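# Trying out hands on kitchen tasks: bench tips

Mon 23 March

Start with soft produce and one hard dish. An aubergine, a red pepper, a plate and a wooden bowl will show up most faults in a grip. Run them in the simulator first — Wesach or Tedesco will both do.

- Lay the vegetables on a cloth. On bare granite a smooth skin slides before the fingers close.
- Open both hands fully before each run and park them at the sides of the worktop.
- Use the same start pose for every hand under test, or the results can't be compared.
- Log failed grasps as well as dropped items.

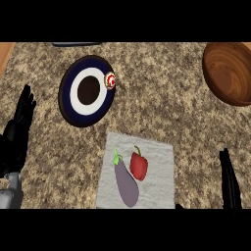

How many runs are needed before two hands can be compared?

Forty per item with each hand. With fewer, one bad start pose shifts the result too far.

In February the Gutitura hand held the pepper in 31 runs out of 40. Its misses were mostly at the stem end, so aim for the widest part of the body. Closing speed was set to 80 per cent throughout.

Approach a plate from the rim, with the wrist low. Manuela Gentile's settings file for the Didton controller has a slower wrist turn for this — load it before the plate runs and switch back afterwards.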